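3.2 Where the clutter goes: counter use in small rented kitchens

Most of the time lost in a small kitchen is not lost cooking. It goes on moving things. This was clear already in the pilot notes and it held up in the main round, see Table 2. People pick up the kettle to get at the bread, put the bread on the stove, then need the stove. Koller calls these "shuffle moves" in her coding sheet and we keep the term here.

We had 58 households keep a diary. Each one wrote down every shuffle move on one weekday evening and one weekend morning, plus a short note on why. Notes vary a lot. Some are a full page, some just say "in the way again". We did not throw out the short ones. A household was dropped only if one of the two sessions was missing altogether.

Streets were chosen for having older rental stock, mostly the Daly and Anitz blocks, where the kitchens were put in together and never enlarged. Same floor plan, near enough. That takes care of one big problem with earlier work, where a large counter and a high income came as a pair and you could not pull the two apart. It does not take care of the other problem, that people who agree to keep a kitchen diary are tidy people. More on that in 5.1.

Coding was done twice, by Koller and by Fionnuala Nic Aodha, without seeing each other's sheets. Disagreements were mostly over the word "move". Does sliding a cutting board over by a hand's width count? We said yes if the diary mentions it. If the person bothered to write it down it bothered them. Remaining cases were talked through and settled, and the sheet with both sets of codes is kept with the diaries.

The pattern by type of object is plain enough. Things plugged into the wall do not get moved. Everything else gets moved around them. Households wrote again and again that the microwave "lives there" or "has to be there", even where a second outlet was free on the other wall. Only a few had ever tried it in another spot. So the plugged-in items set the shape of the counter and the loose items pay for it. We call the first group anchors and the second group floaters. Figure 4 has the overhead view.

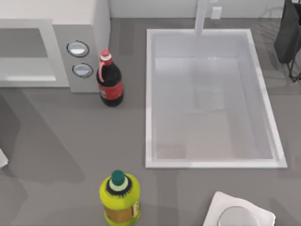 Page last changed: 5 Nov 2021 (section 3.2, wording only)

Figure 4. Overhead view of a countertop with a microwave in the corner against the wall. Computer rendering.

An anchor in a corner costs less than an anchor in the middle of a run. No surprise there. What we did not expect is how much the door matters. A microwave door needs swing room, and in the diaries the patch of counter in front of the door is almost never used for storage, but it is used for landing hot dishes, for chopping, for mail. So it fills up and gets cleared all evening long. One diarist drew a little map of it and wrote "no mans land" across the front. We think she is right and would have used the name if Koller had not already printed the sheets.

Floaters are harder to sum up. The dish rack behaves like an anchor in homes with no dishwasher and like a floater in homes with one. Fruit bowls get moved more than anything of their size. Spice jars rarely get moved one by one, they go as a clump, on a tray if there is a tray. Households with a tray reported fewer shuffle moves in the evening session but not in the morning one. Could be chance, the morning numbers are small. Could also be that breakfast does not use spices. We lean to the second.

Morning and evening differ in other ways. Evening moves come in bunches, right before cooking and right after. Morning moves are spread out and tend to involve a second person. "He puts the cereal where I make the coffee" is a typical note. Where two adults shared the kitchen we asked both for a diary, and the two accounts often don't match. Each person wrote down the moves they had to make becuase of the other and left out the ones they caused. For the totals we took the union of both diaries, which probably counts some moves twice. We tried it the other way as well and the order of the object types stays the same.

We also asked what people would change if it cost nothing. Most common answer, a longer counter. Next, a shelf for the microwave. The shelf came up even in households that had logged no moves at all around the microwave, so this may be more about looks than about time. Cost did come up anyway. A wall shelf from Clomon was the one product named more than once, and several tenants said the lease does not let them drill. Of those, a few had asked the landlord. Notes do not say what the answer was and we did not follow up, which we should of done.

A word on the timing. Diaries were kept in September, before the heating season, so windows were open and window sills were used as extra counter. A winter round would likely give higher numbers. Nic Aodha ran a small check with 4 of the same households using the Stimusus phone timer in place of paper, and the timer logs came out longer than the paper ones for every household. People forget moves when they write them up afterward. The paper totals should be read as a floor.

For the comparison with owned homes see 3.3. The same coding sheet was used there, with one line added for kitchen islands.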